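About Findau

Findau services hand-held gripper tools and the cells that use them. The company was founded by Jozef Michiels, who still runs the bench and signs off each unit before it ships. Most of our work is setup, scheduled maintenance and repair of the Skaton, a two-finger gripper held and operated by a person.

A Skaton arrives with a fault sheet from the customer. We remove both fingers, clean the pivots and check each plate for bends against a flat reference. Bent plates are replaced as a pair. The bracket screws are then torqued in sequence, outer positions first, and marked. A finger that drifts at the pivot is the most common fault we see, and it usually traces back to screws tightened with the fingers closed.

After reassembly the gripper is tried on cloth. Rigid test blocks pass units that later fail on clothing, so we use worn garments in mixed weights, piled on a bed or table. Gathered elastic is the hardest case — it compresses unevenly and pushes the fingertips apart.

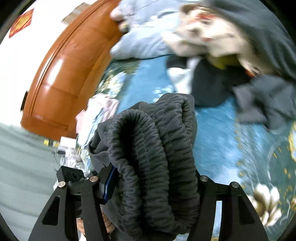 Grip check on the elastic band of a dark gray garment. The bracket screws are visible at the base of the fingers.

The full check is 70 grips per unit. Any slip is logged with the fabric and the finger position, and the unit goes back to the bench. Service intervals are set at 2,000 grips for household fabrics. Customers who handle mostly denim or toweling should book earlier.

Skarner supplies our replacement plates and pivot pins. Hoekstra handles collection and return shipping. Units under contract are collected in May unless another month is agreed in writing.

We keep a service record for every gripper that comes through the shop, currently 1,885 entries. Records include torque values, parts fitted and the slip log, and are sent with the unit on return. Older records are available on request — please quote the number stamped on the handle.

Page last updated Feb 20, 2025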